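Kids' Page, updated 24/08/2025. Put together by Jamila Pramanik for the Samstead Library mystery club. Ages 8 and up. Younger if you have someone to read it to you.

# What Is a Red Herring?

Quick answer: a red herring is a false clue. The writer puts it in the story to send you the wrong way.

Longer answer, keep reading.

## First, the fish

A herring is a real fish. Small, silvery. If you salt it and smoke it for a long time it goes a reddish brown and it smells. A lot. That's the "red" part.

There's an old story that people dragged smelly fish across a trail to confuse hunting dogs. The dogs would follow the fish smell and forget the fox. Did anyone really do that much? Word experts aren't so sure. But the story stuck, and so did the name.

So now, when a writer tries to make YOU follow the wrong smell, we call it a red herring.

## Clues and not-clues

A mystery is full of stuff. Muddy boots, a torn ticket, a ticking clock. Some of it matters. Some of it is only there because rooms have stuff in them. And some of it was put there to trick you.

Three kinds, then:

- **Real clue.** Points to the answer. Often small and boring looking.
- **Red herring.** Points to the wrong answer. Often big and exciting.
- **Plain old stuff.** Points to nothing. A chair is a chair.

The hard part is that all three look the same when you first meet them.
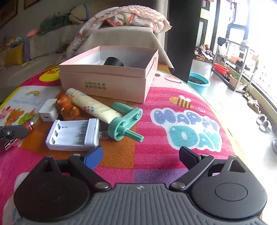 *A pink box and a bunch of small things. Which would you look at first?*

## Let's try one

A short case. Read it fast, then read it slow.

**The Case of the Missing Trophy**

The Godoy Cup was gone. It had been on the shelf in the school hall at lunch. By two o'clock, no cup.

Iara Salinas, age eleven, got out her notebook.

Mr. Bramwell, the music teacher, was sweating. He had a big black case with him and he would not open it. "It's private," he said.

Keith Rowbotham from sixth grade had said, very loudly, in front of everyone, that he hated that cup and hoped it fell in a lake.

Mrs. Fairclough, who ran the school office, was kind and helpful. She gave Iara a cookie. Her fingers smelled a little of lemons.

On the shelf was a clean round mark where the cup used to be. The rest of the shelf was dusty. Next to the mark was one small yellow thread.

Stop there. Who has the cup? Guess before you read on. No peeking!!

## What Iara worked out

Most kids say Mr. Bramwell. He's sweating! He has a case! But the case had a birthday cake in it, for a surprise party, and the hall was hot. Red herring number one.

Next most say Keith. He was angry, and angry people look guilty. But Keith was at the dentist in Isstead from noon until three. Red herring number two.

Now the small boring things. Lemon smell. Yellow thread. Metal polish can smell of lemons, and a yellow dust cloth can leave a thread behind. Mrs. Fairclough had taken the cup to her office to polish it before the prize giving, and she forgot to tell anybody. It was in her desk drawer the whole time. Nobody stole anything.

Look back and you'll see the lemon clue is right next to the cookie. That's on purpose. You were thinking about the cookie.

## How writers hide a real clue

Lots of ways. Some good ones:

1. **Put it in a list.** "In the bag were a comb, two pens, a key and a sandwich." The key matters. It's in the middle, where your eyes skip.
2. **Put something loud right after.** A clue, then a scream. You remember the scream.
3. **Let a silly person say it.** Characters nobody listens to are often right.
4. **Say it early.** Page two, before you knew there was a mystery. By page 139 you've forgotten.

And to make a red herring they do the opposite. Loud, late, repeated. If three different people tell you the gardener is creepy, the gardener is probably fine.

## Is it cheating?

Good question, we get asked this alot.

A red herring is fair if there's a true reason for it at the end. Mr. Bramwell was nervous because of the cake. OK, fair. If the writer never explains why he was sweating, that's a loose end, and readers get grumpy.

It's also fair only if the real clue was there too. You should be able to flip back and find it. If the answer is a secret twin who shows up on the last page, that's not fair, throw the book (gently, it's a library book).

Roy, who runs our Trurik branch club, keeps a chart of guesses. Since May the kids there have made 156 guesses on who did it. Most were wrong. Doesn't matter, wrong guesses mean the writer did a good job.

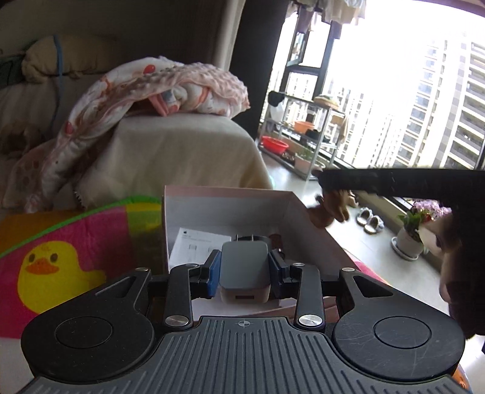

## Make your own

Get paper. Go.

- **Start with the end.** Decide who did it, and why. Write that down first and hide it.
- **Pick two real clues.** Small ones. A smell, a sound, something that's the wrong way up.
- **Pick one red herring.** Someone who acts odd for a totaly normal reason. Write the reason down now or you'll forget.
- **Mix in plain stuff.** A lamp, the weather, what they had for lunch.
- **Try it on someone.** If they guess right away, make the clue quieter. If they never guess and get mad when you tell them, make it a bit louder.

Keep it short. One page is plenty.

## Words to know

**Suspect:** someone who might have done it.

**Alibi:** proof you were somewhere else. Keith's dentist, for instance.

**Motive:** the reason for doing it.

**Sleuth:** another word for detective. Rhymes with tooth.

Finished stories go in the green tray at the Samstead front desk. Put your first name and age on the back.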